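Why Doesn't a Desk Fall Over?

A desk has two main jobs. It must hold things up, and it must stay still. The flat part is called the tabletop. The parts underneath are called the frame.

Many desks have four legs, one at each corner. A standing-style desk often has a frame shaped like an upside-down T at each end. The upright part of the T is a column. The part that lies on the floor is a foot bar.
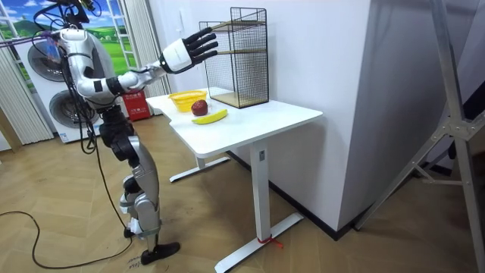 Lamport, November

The white desk has a square column at the front, standing on a long, flat foot bar. A second foot bar supports the far leg, toward the wall. A shelf made of black wire mesh and wood rests on the tabletop.

Weight pulls straight down. It passes from the shelf to the tabletop, then down the columns to the foot bars and the floor. An object tips over when its center of gravity moves past the edge of its base. Center of gravity means the point where the weight balances. A long foot bar makes the base bigger, so the desk is harder to tip.

Wire mesh is mostly holes. It uses less metal than a solid sheet of the same thickness, so it weighs less. Air and light can pass through it.

Try it: Stand a ruler on its short end and let go. It falls. Now press the end into a flat lump of modeling clay 11 centimeters long. Push the top gently along the length of the clay, then across it. Which way does it tip more easily?

Text: Illia Demchenko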